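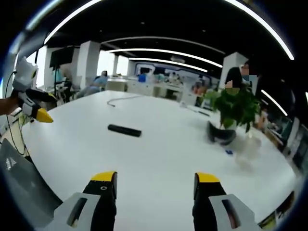

Progress report to the Liltside Fund for Children's Writing
Project: The Salt Ferry, a novel for readers of eight and up
Submitted by Noelia Tejada, Tuleo Books
2021-05-16

Where the book is

The third draft is finished. It was supposed to be finished in the last reporting period, as you will remember from the last report, in which I described it as nearly finished. I stand by the word, which has a lot of give in it.

For anyone new to the file: The Salt Ferry follows Nseir, a ferryman's grandson, through the winter the river freezes and his town is divided from its own bakery. There is also a goat. When we applied, the goat was a minor character. Raed Rizk, who is writing the book, has since found out more about the goat, and she now has most of chapters 6 through 9 and some of the best lines, given that she does not speak.

The manuscript stands at 200 pages in typescript. The agreement with you says 149. Raed and I have talked about this and we agree that the difference is mine to solve. I have proposed taking out the uncle's lawsuit entirely. Raed has proposed smaller type. We will have an answer by the end of next month, and I expect it to be the lawsuit, though he has asked to keep the judge.

Reading with children

Your grant paid for 14 school readings of the work in progress, and all of them have been held. Raed read from the freezing chapter at every one and the goat chapters at most. What we learned, in no special order:

Children between eight and ten will put up with a great deal of weather. They asked good questions about ice thickness that neither of us could answer, and Raed has now read a book on it.

The chapter we thought was the frightening one (the lantern going out) bored them. The one where Nseir lies to his grandmother about the money made a whole classroom go silent, and one girl told Raed he should be ashamed of himself. He has moved it closer to the middle.

The title did well. The subtitle did not, and has been dropped.

Teachers got a one-page response sheet. Most came back filled in, several with drawings, and I have attached the summary as Appendix A. The drawings are in Appendix B because I couldn't bring myself to leave them out. All of them are of the goat. 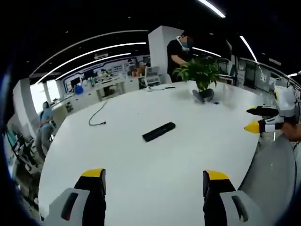
Illustrations and production

We are behind here. The sample chapter headings came in late and showed a sailing boat. The ferry in the book is pulled along a rope, a point made on page 3 and fairly often afterward. New sketches have been promised and the first two are a big improvement, with rope.

Stoltex, our printer, has held its quote for paper and binding through November. If we miss that, the price will be worked out again, and I don't imagine in our favor. For this reason I have set the final text deadline earlier than Raed thinks it is. Please don't mention it if you see him.

Money

Spending is within budget on every line except travel, which is over because two of the schools turned out to be farther from each other than they look on a map, and we had booked both for the same morning. I have covered the overrun from the launch budget. The launch will have fewer sandwiches. A full statement is in Appendix C.

We are not asking for additional funds. We are asking for permission to move the unspent subtitle testing money (see above) to copyediting, where 200 pages will need it more.

Next period

Cut the manuscript to length. Approve all chapter headings. Send the text to the copyeditor and then stop changing it, which Raed has agreed to in writing.

I would also like to settle the ending. There are two at present, and the goat survives in both. The classrooms were firm about that.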